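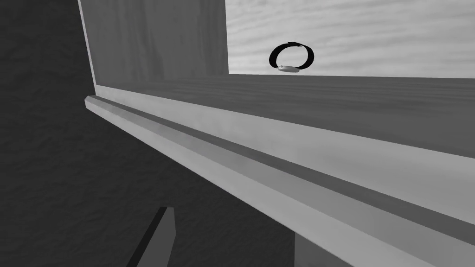 I'm Sándor Kozma, I run the chores program at Trudivetti, and from August we're opening our simulated home, Vida, to anyone who wants to have a go at it. People keep asking me whether a robot can tidy a house yet. My answer is still no - but it's getting better at shelves! A black band with a little clasp, standing on its edge near the back of a cabinet, is a rotten thing to ask a gripper to fetch. There's the raised front edge to clear first, and then not much to grab.

Vida has 634 chores in it, from putting away cups to restocking a shop counter, and our own software finishes 90 of them without help. Folding is hopeless so far. I'd love to see someone beat us.

Our partners at Allitz will run 16 of the same chores on real machines in Pituvcombe, and we'll publish the flops along with the wins.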